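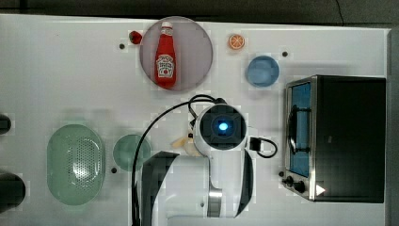
Departamento de Formação e Eventos Profissionais

As jornadas técnicas de viveiristas e paisagistas, realizadas em junho nas instalações da Tevari, confirmaram a gestão da água como a principal preocupação do setor. O encontro juntou produtores de plantas ornamentais, projetistas e responsáveis pela manutenção de espaços verdes, com um programa repartido por 2 dias e 362 inscrições validadas pelo secretariado.

A sessão de abertura coube a Balakrishnan Rai, consultor em rega e substratos, que defendeu a revisão dos calendários de rega herdados de décadas mais húmidas. «Continuamos a regar pelo relógio, quando o vaso e a raiz nos dão informação melhor», afirmou. O orador apresentou o caso do viveiro Gostano, onde a separação das culturas por necessidade hídrica permitiu reduzir em 50 por cento o consumo no setor dos arbustos mediterrânicos. A alteração obrigou a deslocar canteiros inteiros e a refazer a rede de condutas secundárias - um investimento que a empresa distribuiu por duas campanhas.

Seguiu-se um debate sobre substratos com menor teor de turfa. Os produtores presentes reconheceram o interesse das misturas à base de casca compostada e fibra de coco, mas apontaram a irregularidade dos lotes e a dificuldade em ajustar a fertilização nas primeiras semanas após o envasamento.

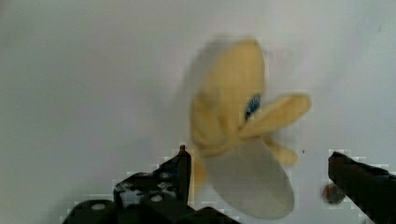

A tarde foi reservada à contratação e à formação de pessoal. A Amin, empresa de manutenção de jardins, descreveu o seu modelo de aprendizagem, no qual cada novo trabalhador acompanha um encarregado durante uma época completa, da poda de inverno às sementeiras de outono. Vários participantes pediram que este percurso fosse reconhecido por um certificado comum a todo o setor.

O programa encerrou com uma visita ao campo de ensaios de Hellthorpe, onde se comparam coberturas de solo para taludes e separadores viários. Os ensaios prosseguem na próxima primavera, e os resultados serão comunicados aos associados no boletim técnico. As apresentações podem ser solicitadas ao secretariado do Departamento.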